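Notebook, automation cell — January 2019

Today I continued with the house model in Pruveo. For colleagues who were not at the meeting: Graltby wants to move the night returns sorting to the arm, and before it touches real goods we practice in the simulator. Run 1,712 is the hydrant on the floor.

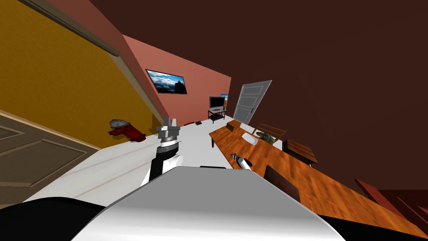 Run 1,712. Gripper open, next to the hydrant. Table on the right.

The tilted view makes me tired after one hour. I asked the two operators from the night shift to sit with me and they read it faster than I do. One of them has lifted returns by hand for 12 years, and she told me at once which side she would take the hydrant from. I wrote her approach into the plan. I think this is the real change for them — less lifting, more looking at a screen and deciding. They are not sure yet if they like it. The pay grade for this new work is still not written by Pestano, and they asked me again. I have no answer for them.

After lunch we changed to small parts, view from the wrist.

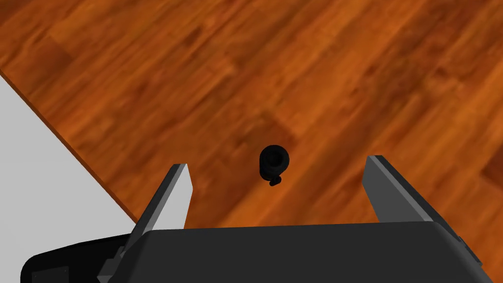 Run 1,741. Small black part on the table, fingers open before the approach.

To do: keep the finger opening as it is, lower the speed to 900 for the last part of the path, ask Stankevičius for the new finger model. Also ask if operators can get their own login, now they use mine.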